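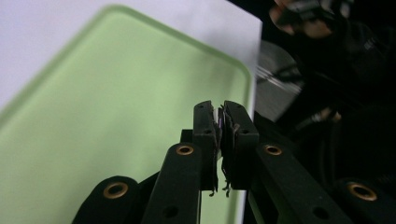
Chapter 3

Learning from Hands: Demonstrations Without the Robot

Paper is a poor student's material and a poor robot's nightmare. It weighs almost nothing, it bends wherever it likes, and it sticks to the sheet beneath it out of what looks like spite. A robot that can lift an engine block may spend a whole afternoon failing to pick up one page.

The usual way to teach a robot such a task is teleoperation: a person steers the arm from a distance and the computer records what the arm does. The person is generally slow at this, and gets slower after lunch. Around the Sornham laboratory it was once considered a good day when an operator finished 24 usable demonstrations and still wished to be spoken to.

This chapter is about the other way. Give the person the gripper, leave the arm out of it, and let them do the job by hand. A camera mounted on the tool records what the fingers meet, and the motion of the tool is recovered afterward from the video. The learned policy is then run on an arm carrying the same kind of fingers.

Our main case is the Sitompul study, in which Octavian Bogdan and his colleagues collected 203 demonstrations of sheet handling with a hand-held gripper. They kept 194. Of the nine they threw out, most were lost in tracking -- the software decided the tool had passed through the table, and the authors, having checked the table, disagreed.

The result was encouraging in a limited way. The policy learned to grasp a sheet near its edge and draw it sideways, and it coped with papers it had not been trained on. It did badly with glossy stock. It also picked up a habit of pausing before each pinch, which the authors traced to one demonstrator who liked to think things over. Imitation learning copies what people do, including the parts they would leave out of a report.

Section 3.1 sets out the recording method and the problem of matching camera time to finger width. Section 3.2 covers the filtering of bad demonstrations, with the Nelex pipeline as a worked case. Section 3.3 asks how many demonstrations are enough, a question on which the field has strong opinions and rather few curves. Readers who skipped the material on camera calibration in Chapter 2 should go back for it now.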